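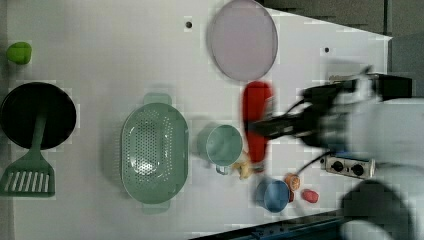

How do I wash a colander so that the small holes stay open?

Rinse it under the tap as soon as you have drained the food, first from the inside and then turned over, from the outside. Starch from pasta and rice becomes like glue when it dries. If this has already happened, leave the colander in warm water with a little washing-up liquid and then use a soft brush. A sponge only goes over the holes and does not enter them.

Which things should I buy first for a small kitchen?

When I moved to my flat in Damside I had one cupboard and 80 pounds for everything. I bought a frying pan, a spatula, a colander, a saucepan, a sharp knife, a chopping board and 2 of each plate and mug. With these I cooked for the whole winter. The grater and the big bowls came later, when I knew what I was missing.

Is an oval colander better than a round one?

For me it is, but this depends on your sink. My sink is narrow, and the oval shape leaves room for my hand beside it. A round one drains equally well. Please measure the sink before you go to the shop, and include the handles in your measure. I forgot the handles with my first one, a Traneck, and it had to go back.

Can I use a metal spatula in a non-stick pan?

I would not do it. A metal edge leaves thin scratches, and after that the eggs begin to stick in the same place every time. Nylon, silicone or wood is safer. Slots are useful for fried food, as the oil runs back into the pan when you lift it. For pancakes I prefer one without slots.

May I leave the spatula resting in the pan while I cook?

Many people do, and I also did this for years. A nylon one can become soft at the end if the pan is very hot, so check what the maker has written on the handle or the packet. Now I keep an old saucer beside the hob and put the spatula there.

Where should a toaster oven stand on the worktop?

It needs free air on both sides, behind it and above it. The instruction book gives the exact distance and it is different for every model, so please follow the book and not me. Consider also the door. It opens downwards, and you need a clear place in front where you can put a hot tray quickly. In my kitchen I keep the colander and the plates on the other side from the oven – there is then always a place for the tray. 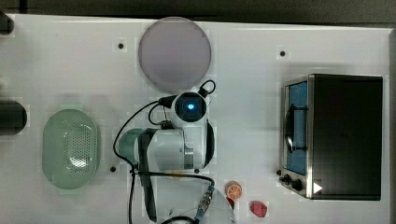 I also do not store anything on the top. It looks like a good shelf, but it becomes very warm, and a plastic thing which is forgotten there can be spoiled in one evening. Bread bags are the worst for this.

Can I put a dinner plate inside a toaster oven?

Only if the plate is marked as ovenproof. Look at the back of it. If there is no mark, I treat it as not suitable. The size is the second question, as a large plate may touch the glass when you close the door. Put it in while the oven is cold and try first.

Do all the things need to be the same colour?

They do not need to be, of course. I like it when the colander, the mugs and the spatula are near to each other in colour, because my kitchen is small and it looks more quiet. My neighbour Nilmini Nanayakkara has every colour which exists, and her kitchen is much more cheerful than mine. The Bokeo range is easy to match if you want pale colours, but they change the shades each January, so buy the extra mug at the same time.

How can I store mugs if I have only one shelf?

Hooks under the shelf are the simplest. Turn all the handles to the same side and leave a finger of space between the mugs. I do not stack them – the lower one gets a mark on the rim, and sooner or later the upper one falls.

My white table has grey marks from the pans. How do I remove them?

Try a paste of bicarbonate of soda and water, with a soft cloth and not much pressure. Test it in a corner first. Scuffs which are in the surface itself will stay, and rubbing more will only make a dull place around them. I put a cork mat under the pan now.

Reading time: 6 minutes

Related questions
How to season a new frying pan
Geagea dish rack: which size for a single sink?
Cleaning the glass door of a small oven
Plates that go in the dishwasher and plates that do not
What to keep in the drawer beside the hob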